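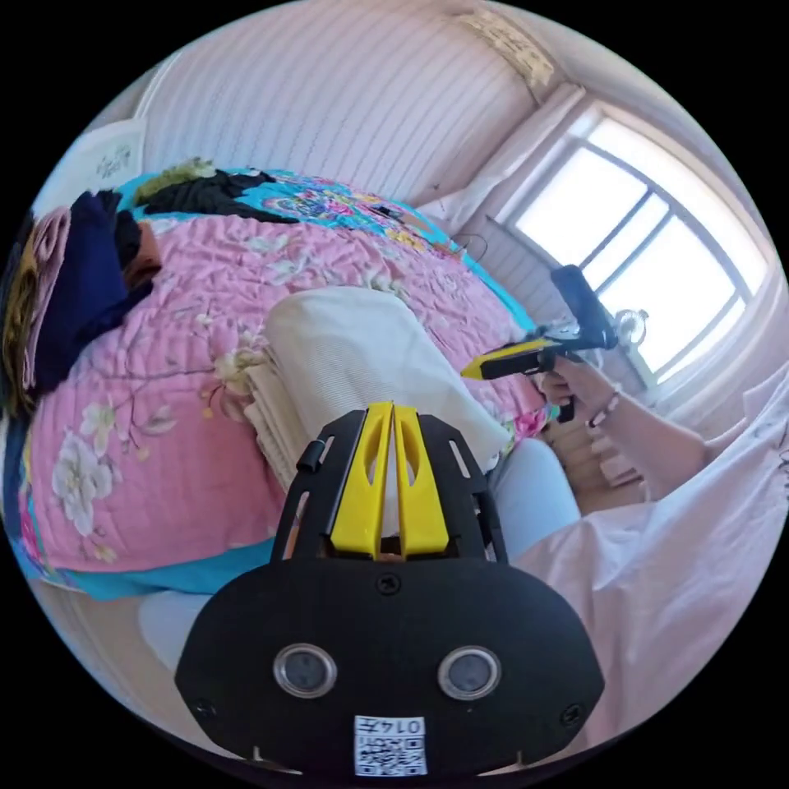
Folie 1: Gesteppte Tagesdecke mit Blumendruck und türkisblauer Kante

Sprechernotizen, Vortrag »Waschmaße und Einlaufverhalten gesteppter Bettwaren«

Zu Folie 1
Begrüßung kurz halten. Thema nennen: Maßänderung mehrlagiger Flächen bei der Haushaltswäsche. Abgrenzung: keine Füllungen aus Daunen, keine Matratzenauflagen. Hinweis, dass Fragen zur Kennzeichnung am Ende gesammelt werden.

Zu Folie 2 – Begriffe
Gesteppte Decke: Oberstoff, Vlies, Unterstoff, durch Nähte verbunden. Jede Lage hat ein eigenes Schrumpfverhalten. Maßänderung wird in Prozent des Ausgangsmaßes angegeben, Längs- und Querrichtung getrennt. Negatives Vorzeichen bedeutet Einlaufen. Im Handel wird das Vorzeichen häufig weggelassen, daher in Reklamationen immer nachfragen.

Zu Folie 3 – Ursachen
Relaxationsschrumpf: Beim Weben und Ausrüsten wird das Gewebe unter Spannung gehalten. Die erste Wäsche löst diese Spannung. Der größte Teil der Maßänderung fällt deshalb in den ersten Waschgang.
Quellung: Baumwollfasern nehmen Wasser auf, der Garndurchmesser steigt, die Einarbeitung des Gegenfadens nimmt zu. Polyestervlies quillt praktisch nicht. Daraus folgt die Kräuselung entlang der Steppnaht.
Thermischer Schrumpf: betrifft vor allem das Vlies, wenn es nicht ausreichend fixiert wurde. Tritt im Trockner auf, selten in der Maschine.
(Pause. An dieser Stelle das Stoffmuster herumgeben, ungewaschene Hälfte zuerst.)

Zu Folie 4 – Die Reihe aus Vilemley
Prüflabor Vilemley, Reihe über ein Jahr, Beginn im August. Untersucht wurden 1269 Abschnitte mit einfacher Steppung und 1789 mit Rautensteppung. Alle Abschnitte konditioniert, auf ebener Fläche ausgelegt und ohne Zug gemessen. Je Abschnitt fünf Waschgänge, Messung nach dem ersten und nach dem letzten.
Darauf hinweisen: Die beiden Gruppen sind ungleich groß. Vergleiche nur über Mittelwert und Streuung, keine absoluten Häufigkeiten gegenüberstellen. In der Diagrammachse ist das Vorzeichen bereits umgedreht, größere Balken heißen stärkeres Einlaufen.

Zu Folie 5 – Einfluss der Steppdichte
Enge Steppung behindert die freie Bewegung des Oberstoffs. Die Gesamtfläche läuft weniger ein, die Kräuselung wird stärker. Bei weiter Steppung umgekehrt. Rautensteppung verteilt die Kräfte auf beide Richtungen, der Unterschied zwischen Kette und Schuss wird kleiner.
Zwischenfrage aus dem letzten Durchgang: ob der Nähfaden eine Rolle spielt. Ja. Baumwollnähfaden läuft mit ein und zieht die Naht zusätzlich zusammen. Umspinnzwirn verhält sich stabiler.

Zu Folie 6 – Einfassungen
Schrägband gibt nach, gerade zugeschnittenes Band nicht. Wird ein gerades Band aus anderem Material aufgesetzt, wellt sich der Rand. Band vor dem Aufnähen vorwaschen oder mit Mehrlänge einhalten. Fankhauser liefert das Band vorgeschrumpft, der Zuschlag entfällt dann. Im Datenblatt steht der Restschrumpf auf Seite 2 unter »Ausrüstung« und wird dort leicht überlesen.

Zu Folie 7 – Messfehler
Häufigster Fehler: Messung direkt nach dem Trocknen, ohne Angleichung an das Normalklima. Zweithäufigster: Maßband folgt der Wölbung der Steppung. Starres Lineal verwenden, Markierungen mit Faden setzen, nicht mit Stift. Abstand der Markierungen zum Rand beachten, sonst misst man das Verhalten der Einfassung mit.

Zu Folie 8 – Pflegehinweise für den Verkauf
Schonwaschgang, Trommel höchstens halb gefüllt, niedrige Schleuderdrehzahl. Feucht in Form ziehen, liegend trocknen. Das Programm »Urnulance« nur kurz erwähnen – die Auswertung liegt noch nicht vor. Keine Prozentwerte zusagen.

Zu Folie 9 – Fragen
Falls nach Troltstead gefragt wird: Die dortigen Werte wurden nach anderem Waschverfahren ermittelt und sind nicht direkt vergleichbar. Muster wieder einsammeln.

Kontakt | Impressum | © Prüflabor Vilemley | Nach oben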